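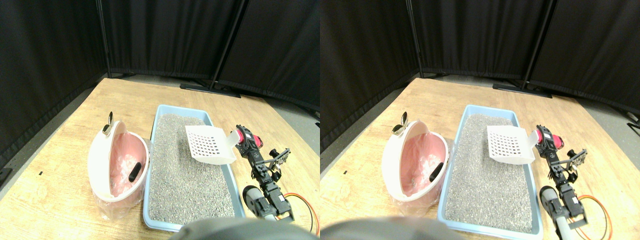
I signed up for a table at the Trarkavora flea market again. The last one I did was in September and I came home with more than half of what I took, so this time I priced things lower before packing the car.

The table fee was 60 dollars, which is up from last time. For that you get one table, two chairs and a parking pass for unloading. Racks are extra. I brought my own rack from home and paid nothing for it, but you do have to tell the organizers ahead of time or they will send you back to the car with it. Setup opened at 7 and I was done well before the doors did.

Most of what I had was clothes. Jackets went first, then jeans. I had a stack of Holanda sweaters that I thought would be the draw and I sold 3 of them. The Potance bags did better once I took the tags off and put them all at one price. Shoes hardly moved. I don't think I will bring shoes again unless they are new in the box.

October 25, 2021

Search this blog Search Go

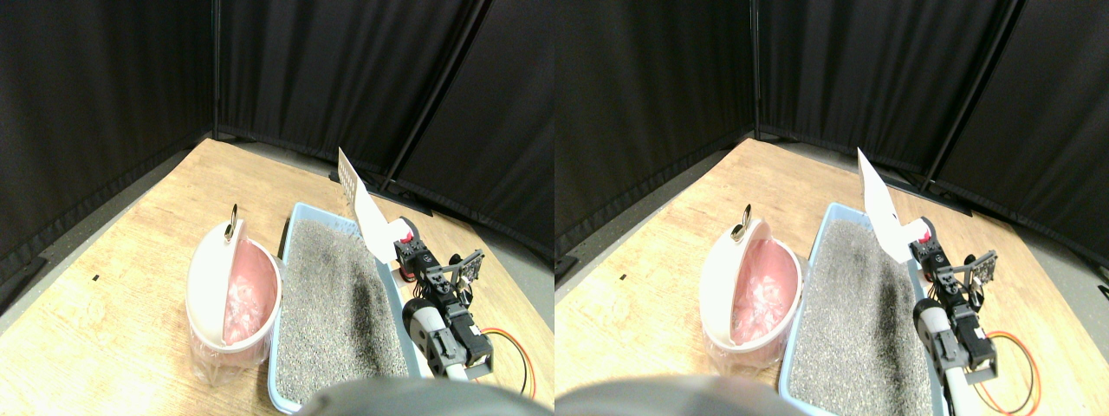 Vol. 7, No. 3

I took in almost 315 dollars by closing, before the fee. A good part of that came in the last hour, when I let people fill a bag for a flat price. Some sellers don't like doing that because it undercuts the tables next to them. I waited until the woman across from me started doing it and then I did it too.

A few notes for anyone thinking of selling there. Bring small bills, more than you think. The card reader worked near the entrance and dropped out at the back of the hall, so I lost a couple of sales. Food is only from the one stand and the line is long at noon. Restrooms are down the hall past the Hulell counter.

What was left went into two boxes. One is going to the thrift store and the other is back in the closet until spring. Sign-ups for the next market aren't open yet. I will post the form when I get it.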